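水切りラック(みずきりらっく)

読み:みずきりらっく
別の呼び方:水切りかご、水切り、洗いかご、食器かご、ディッシュラック
分類:台所の道具 > 洗い場まわり
関連項目:水受けトレー、箸立て、ふきん、吸水マット、シンク

水切りラックは、洗った食器を立てたり伏せたりして置き、水気を落としながら乾かすための道具です。流しの横に置いてある、あれです。我が家では「かご」で通じますし、実家では「洗いかご」、前の職場の給湯室では単に「水切り」と呼んでいました。この項目名を何にするかでずいぶん迷ったのですが、モストゥラ台所事典では棚型も折りたたみ型もまとめて扱いたいので、「ラック」で統一しておきます。探しにくかったらごめんなさい、「水切りかご」からもここに飛べるようにしてあります。

概要

基本のつくりは単純で、針金や樹脂の枠に食器を支える仕切りがあり、下に水を受けるか逃がすかする仕組みがついています。食器を平らに重ねると間に水が残ってしまうので、皿は立て、茶碗や湯のみは伏せて、表面の水が下へ流れるようにするわけです。残った薄い水の膜は空気に任せます。つまり水切りラックの仕事には「落とす」と「乾かす」の二段階があって、私はここを混同していたせいで長いあいだ使い方が下手でした。落とすだけなら傾きがあればいいのですが、乾かすには隙間がいるんですよね。ぎゅうぎゅうに詰めた皿は、次の朝に触ってもまだしっとりしています。

台所の道具のなかでは、しまわれている時間がとても短い部類だと思います。鍋は棚に戻るし、包丁も戻る。ところがラックは朝も夜も同じ場所にいて、しかもけっこう場所を取る! 好き嫌いが分かれるのもそのあたりで、置かないと決めて吸水マットだけで暮らす人もいれば、食器棚の代わりにしてしまう人もいます(私は長らく後者でした)。

呼び名について

「かご」と呼ばれるものは、もともと縁が立ち上がっていて中に物を放り込める形を指していたようです。底が浅く、仕切りが主役になっているものは「ラック」や「スタンド」と呼ばれがちですが、売り場の札を見ているとかなりいい加減で、同じ形のものが棚の右と左で違う名前になっていたりします。辞書的に線を引くのは早々にあきらめました。

「洗いかご」だけは少し毛色が違います。洗う前の食器を入れて水に浸けておく、穴のないものまで含むことがあって、これは洗い桶の仲間に入れたほうが話が通じやすいです。年配の方と話すときにここで行き違うことがあるので、いちおう書いておきます。

構造

本体。食器の重さを受ける枠です。ワイヤーのものは縦横の線を溶接してあり、線の交わるところに水が残りやすいという癖があります。買うときに指でなぞってみて、ざらっとした交点が多いものは掃除でひっかかります。

皿立て。等間隔に線や突起が並んだ部分です。間隔が狭いと平皿がぴしっと立って気持ちがいいのですが、深めのカレー皿や丼は入りません。広いと今度は小皿がぱたんと倒れます。本体と一体になったものと、取り外して向きを変えられるものがあり、私は断然、外せるほうを推します。大きな鍋を洗った日にそこを空けられるかどうかで、夜の機嫌が変わります。

箸立て。カトラリー入れ、ポケットとも。縁に引っかける小さな筒や箱で、底に穴があります。箸の先が穴から突き出すという、あの地味にいやな現象は穴の大きさしだいです。底が外れないものは、奥にぬめりがたまっても指が届きません。買う前に底をのぞいてください。ほんとうに。

水受け。本体の下に敷くトレーです。平らなものは自分で水を捨てる方式、片側に傾いて注ぎ口のあるものは流しへ水を返す方式です。後者は便利そうに見えて、台がわずかに逆向きに傾いていると水が奥にたまります。我が家がまさにそれで、折った厚紙をしばらくかませていました。

脚。滑り止めのゴムがはまっていることが多く、これがまた、いつのまにか一つ無くなるんです。
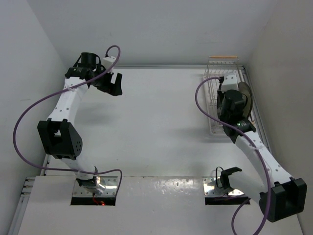 ワイヤーの水切りラック。白い台の右奥の隅に置いた例。

置き方

置き場所は、流しのすぐ横がいちばん素直です。利き手が右の人はスポンジを右手に持ち、左手で皿を支えることが多いので、洗い終えた皿は左へ出すと持ち替えが減ります。とはいえ、コンロや蛇口の位置は選べないことがほとんどで、賃貸を転々としてきた身としては「空いているところに置く」以外の選択肢があった記憶があまりありません。

隅に寄せる置き方は、手前が広く使えるのが何よりの長所です。まな板を置いたり、買ってきた野菜を広げたり。そのかわり、二面を壁に囲まれるので風の通りは弱くなりますし、壁に水がはねます。私は壁から指二本ぶん離すようにしています。ぴったりくっつけた時期もあったのですが、裏側の壁に輪っかのような水あかがついてしまって、落とすのに休日の午前を使いました。

奥に置くときは、手を伸ばす距離も考えたいところです。軽いコップならともかく、濡れた土鍋を腕いっぱいに伸ばして置くのはこわい。重いものは手前、軽いものは奥、と言ってしまえば当たり前なんですけれど、急いでいると逆になります。

種類

据え置き型は、台の上にそのまま載せる昔ながらのものです。一段と二段があり、二段は容量のわりに場所を取らない反面、上の段の水が下の段の食器に落ちます。上から順に置けば下が濡れ直すし、下から置けば上に置くときしずくが垂れる。私の結論は「上の段にはコップと軽い小物だけ」です。異論は編集ノートのほうへどうぞ。

シンク渡し型は、流しの縁に橋のように渡して使います。水受けがいらず、落ちた水がそのまま流れていくのがすばらしい。ただし流しが狭いと、洗う場所そのものがなくなります。大きなフライパンを洗うたびに、ラックを中身ごと持ち上げて移動させる羽目になった人は私だけではないはず。

シンク内型は、流しの中に沈めて置くタイプです。外からは目立ちませんし、台も濡れません。洗剤の泡や生ごみのはねが、乾かしている食器にかかりやすいのは弱点です。

折りたたみ・巻き取り型は、棒を樹脂でつないだ、すだれのようなものが代表です。使わないときに丸めておけるのが売りで、野菜の水切りや、熱い鍋の一時置きに使っている人もいます(鍋のほうは、つなぎの樹脂が熱に耐えるか表示を見てからにしてくださいね)。仕切りがないので、皿を立てるには別に皿立てが要ります。

吊り戸棚型は、棚の下や戸棚の中に組み込むものです。水を切ったらそのまま収納になるという発想で、私はあこがれていますが、工事の話になるので一度も手を出せていません。

材質

ステンレスは錆びにくい、であって、錆びないではありません。ここは声を大きくしておきます。塩分のついたまま放っておいたり、鉄の缶や古い包丁を触れさせたままにすると、もらい錆といって茶色い点がつきます。軽いうちならクリームクレンザーで落ちます。

鉄に樹脂をかぶせたコーティング品は、食器への当たりがやわらかくて音も静かです。ただ、皿の縁が当たる場所から膜が破れていき、そこから中の鉄が錆びます。破れ目がふくらんできたら寿命と思っています。

樹脂だけのものは軽く、丸ごとざぶざぶ洗えます。白いものは茶渋の色が移りやすく、黒いものは水あかの白が目立ちます。どちらを選んでも何かは目立つので、好きな色でいいと思います。

木や竹のものは見た目がとても好きで、一度買いました。そして黒かびに負けました。日当たりと風通しのいい台所で、毎回拭ける人向けです。

大きさの選び方

食器の数で選ぶと説明されることが多いのですが、私は「いちばん大きい皿」と「一回に洗う量」の二つで見ています。五人家族でも食洗機のある家なら小さなもので足りるし、一人暮らしでも二日ぶんをまとめて洗うなら大きいのがいる。数日、流しの横に新聞紙を切って敷いておくと、広さの感じがよくつかめます。その新聞紙が邪魔だと感じたら、ラックはもっと邪魔です。

高さも忘れがちです。立てた皿と吊り戸棚の間に手が入るか、蛇口のレバーを上げたときに箸立てにぶつからないか。私は一度、窓が開かなくなるラックを買いました。寸法は測ったんですよ、幅と奥行きだけは。

参考までに、編集の手元にあるオーンロウ(Ornlow)の一段型は、水受けを抜いた本体の重さを家のはかりで量ったところ1569グラムでした。同じくスカルナー(Skarunar)の巻き取り型は166グラムしか違わないと聞いていたのに、持った感じはずっと軽い。棒が横に散らばるぶん、片手でつかみやすいせいでしょうか。感覚の話なので、店で持ち上げてみるのが早いです。

使い方のこつ

洗う順番で、置きやすさがかなり変わります。私はコップ、平皿、茶碗、箸やスプーン、最後に鍋という順です。平皿は同じ向きに、表を同じほうへそろえて立てると、あとで棚へ移すときにまとめてつかめます。茶碗は完全に真下へ伏せてしまうと内側に湿気がこもるので、隣の器の縁に少しだけ引っかけて斜めにします。高台(底の輪っかの部分)にたまる水は、置いたあとに角をちょんと傾けてやると流れます。

包丁は入れません。泡の残った手でラックの中を探って、刃に触れたことがあるので。洗ったらすぐ拭いて、すぐしまう。ピーラーやおろし器も同じ扱いにしています。

漆の椀、木のしゃもじ、鉄のフライパンもラックで乾かすには向いていません。フライパンは火にかけて水を飛ばしたほうが早いし、しゃもじは立てかけておく場所を別に作りました。

夜に洗って朝にしまう、という回し方をしている家は多いと思います。うちもそうなのですが、金曜の夜だけはどうも崩れます。土曜の朝はラックから直接コーヒーカップを取って、そのまま昼まで片づけません。事典に書くことではないかもしれませんが、使われ方の実態ということで。

手入れ

水受けは毎日、水を捨ててさっと洗うのがいちばん楽です。ためてから洗おうとすると、ぬめりが角に居座ります。梅雨から七月にかけては一日でもうっすらぬるっとするので、この時期だけは寝る前に裏返して立てかけています。

本体は週に一度くらい、台所用の洗剤と古い歯ブラシで、線の交わるところを重点的にこすります。白くかさかさした水あかには、クエン酸を溶かした水を含ませたキッチンペーパーを巻いて、しばらく置くとゆるみます。塩素系の漂白剤と酸のものは絶対に一緒に使わないでください。有害なガスが出ます。日を分けるか、どちらかに決めてしまうのが安心です。それから、塩素系はステンレスを傷めることがあるので、ぬめりに使うなら樹脂の箸立てと水受けだけにしています。

熱湯をかける人もいますね。樹脂の部品は耐熱温度の表示を確認してから。うちの箸立ては80度までと底に書いてあったのに、沸きたてをかけて口がゆがみました。いまも少し楕円のまま使っています。

買い替えのめやす

枠が曲がって皿がまっすぐ立たなくなった、コーティングが破れて錆が出ている、滑り止めが取れて台の上を動く。このどれかが来たら考えどきです。滑り止めだけなら、ホームセンターで売っている透明の丸いゴムで代用できます。箸立てや水受けは別売りのあるメーカーもあって、アリユ(Aliyu)のものは箸立てだけ買い足せたので、枠はそのまま、同じものを五年使っています。

捨てるときの区分は、金属か樹脂か、大きさがどれくらいかで自治体ごとに違います。枠と水受けで別の日になることもあるので、分けられるものは外しておくと当日の朝にあわてません。

よく混同されるもの

吸水マットは、布や珪藻土に水を吸わせる敷物です。場所を取らず、使わないときは干しておけますが、食器を立てられないので量はこなせません。ラックの下に敷いて水受け代わりにする使い方もあります。下が乾きにくくなるので、こまめに替えられる人ならどうぞ。

ざるやボウルのセットも「水切り」と呼ばれますが、あれは野菜や麺の水を切る道具なので、項目「ざる」にまとめました。排水口にはめる水切りネットも別項目です。検索でここへ来てしまった方は、項目一覧の「は行」から「排水口」を見てください。

編集ノート

吊り戸棚型の節がずいぶん薄いのは、私が使ったことがないからです。長く使っている方、乾き具合と掃除のしかたを教えてもらえたら書き足します。二段の上の段に何を置くかについても、引き続き受け付けています。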